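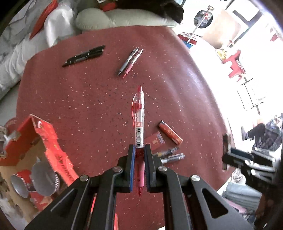

A red 0.5 pen, held upright over a dark red, speckled tabletop.

FOR IMMEDIATE RELEASE

Skalloten marks 665 years of refusing to move the boundary stone

New walking trail and village archive room open Friday at 7 p.m.

SKALLOTEN – The village of Skalloten, which first turns up in writing because somebody was complaining about it, will open a permanent history trail and a public archive room on Friday evening. The opening marks 665 years since a clerk recorded a dispute over a sheep pasture between the village and the neighboring estate of Hägglund. The clerk found for Hägglund. Skalloten has been considering its response ever since.

The trail starts at the old toll house, climbs past the chapel and the two surviving stretches of wall, and finishes at the stone that started the trouble. According to the ruling, the stone was to be moved 30 paces downhill "before the next hay." It stands where it stood. Later documents order the move again, with rising impatience, and one of them offers to pay for the oxen.

The wall has a less heroic record than the stone. It was built against raiders, who took the other valley, and was used for most of its life to keep pigs out of the churchyard. Large parts of it were carried off over the years to build houses, and visitors with a good eye will find gun slits in at least one kitchen. The trail signs point these out with the owners' permission and ask that people look from the street.

The archive room occupies the upper floor of the toll house. It holds 370 documents, among them tax rolls, wills, letters to the bishop and a long run of quarrels over the communal oven. Until now they were kept in the chapel loft, where the mice had first choice. Readers can consult the originals by appointment and copies at any time during opening hours. Notes may be taken in pencil only.

Cataloging and repair were handled by Stikoro, a paper conservation workshop, which also pieced together the village's only surviving map. The map shows Skalloten at the center, drawn large, and Hägglund as a small smudge near the river. Stikoro has confirmed that the smudge is original.

Signs and the printed trail guide were produced by Fleline. The guide covers the main buildings, the fire that spared the tavern and took the courthouse, and the brief period when the village declared itself a town and was asked to stop. It also prints the Hägglund account of the pasture dispute in full, on the back page.

The present-day residents of Hägglund have been invited to the opening and have accepted. They have asked to see the stone. Supper will be served afterward in the square, with mutton on the menu, and seating will not be arranged by village.

Visitor information

The trail is free and open at all hours. It is steep between the chapel and the upper wall, and the paving there is as old as it looks. The archive room opens to the public the morning after the ceremony. Printed guides are available at the toll house and at the tavern.

Parking is in the lower field, below the stone. Ownership of the lower field is disputed.

Press contact: Skalloten Toll House, archive desk

ENDS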